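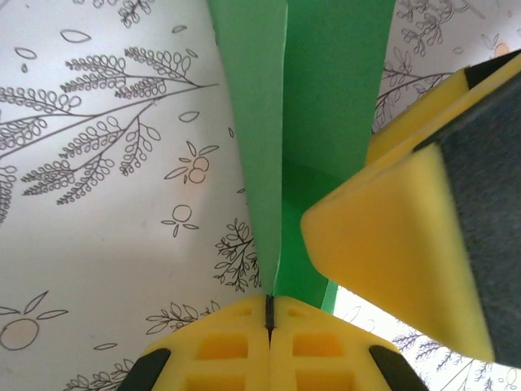 Wrist view: the tip of the green piece held in the yellow fingers.

Two arms on one rail

Print | E-mail this post

I have been building a two-arm cell on my bench at the Gorville workshop in Flivstead since August. I call it Jovik. It was going to be one arm, but folding with one arm means pressing the work against the table, and the paper cover kept tearing. Two arms can hold a piece in the air and pass it across.

Both arms sit on aluminum profile along the near edge. I moved the base plates three times. Too close and the elbows fight each other, too far and the grippers only meet at full stretch, where the servos are weakest. They ended up 2 inches closer than my drawing.

The purple cable is tied along the links with slack left at the joints. My first try was too tight and pulled a connector out of its socket when the wrist turned. The control boards are down below the rail so I can reach the plugs from my stool.

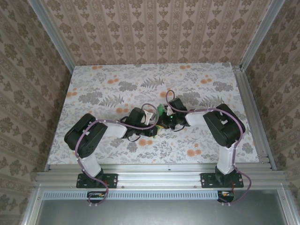 Do both arms need their own power supply?

They can share one if it is big enough. I run both from a single 12 volt supply rated at 30 amps, with a separate fuse for each arm.

The fingers took longer than the arms. I printed them with pockets in the top to save plastic, then put black pads on. Bare plastic let anything thin slide out. Glue alone did not hold the pads for long, so I scuffed the surface first and that set has stayed on.

The table paper is the floral stuff left over from shelf lining, and the walls got damask wallpaper. I like it. A busy background also makes it easier to judge from the wrist view whether the arm has moved.

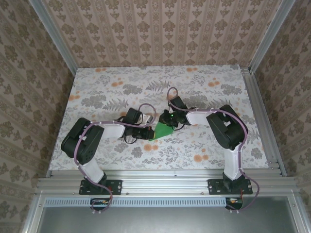

Still to do

- The left wrist has play in it. I can feel it by hand with the power off.
- Order more bolts from Abbasi. I am down to 15 of the short ones.
- Cover for the cable duct.
- Slow down the last part of the approach - the two grippers have bumped twice and I only have one spare set of fingers.

Last updated: 23rd February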